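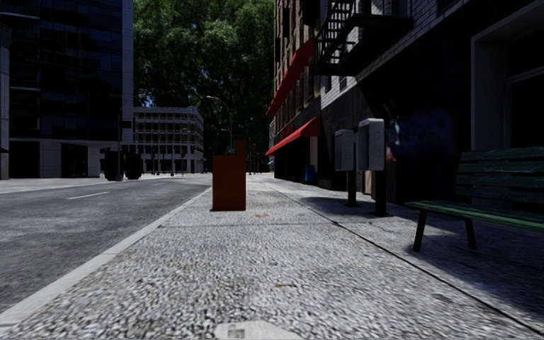

Simulated Clumville, the long block with the red awnings

milagros_m
So Jumusitz has moved our sidewalk delivery crew onto the simulator - I used to walk 15 blocks a shift behind a robot, now I sit and review what it sees. My feet love it! My brain, not so much. Anyone else been switched over?

curbside_dan
Yep, April at Drendidov. I review 60 clips before lunch and it all blurs together.
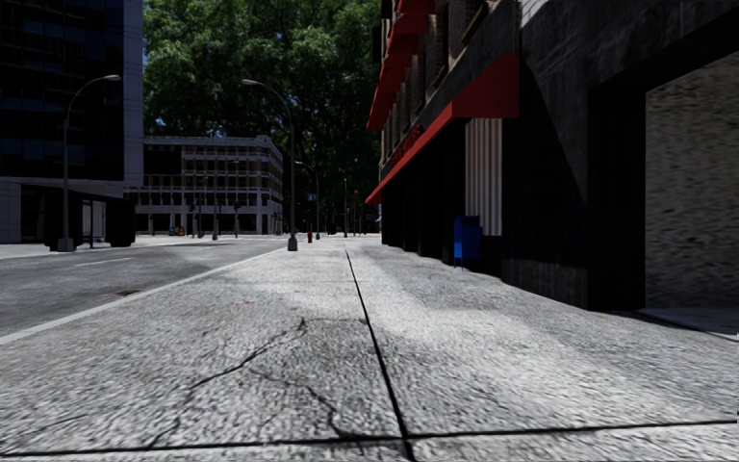 Cracked slab, same street

tallpaul
I think it's great. A crack like this I can tag ten times over from a chair. Nobody's out in the rain.

curbside_dan
Sure, and how many walkers did they keep? We had 30.

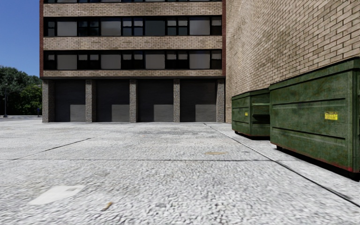

Milagros Maglaya

Me again! Fair question, Dan. We kept everyone but the hours got cut, and I miss talking to people on the route. I spent yesterday on lots like this one, dumpsters and garage doors, and didn't speak to a soul until two.

tallpaul
You can talk on break though?

adeleke_fan
Paul, come on. It's a different job and they should pay it like one.

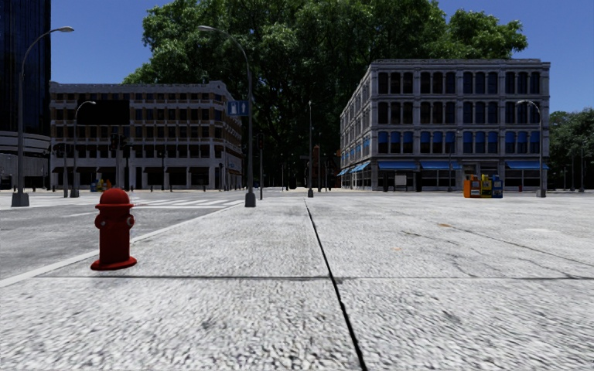
Corner with the hydrant and crosswalk

milagros_m
Corners are the ones I still argue with my lead over - he wants them done as fast as a straight block. Does anybody get extra time for those?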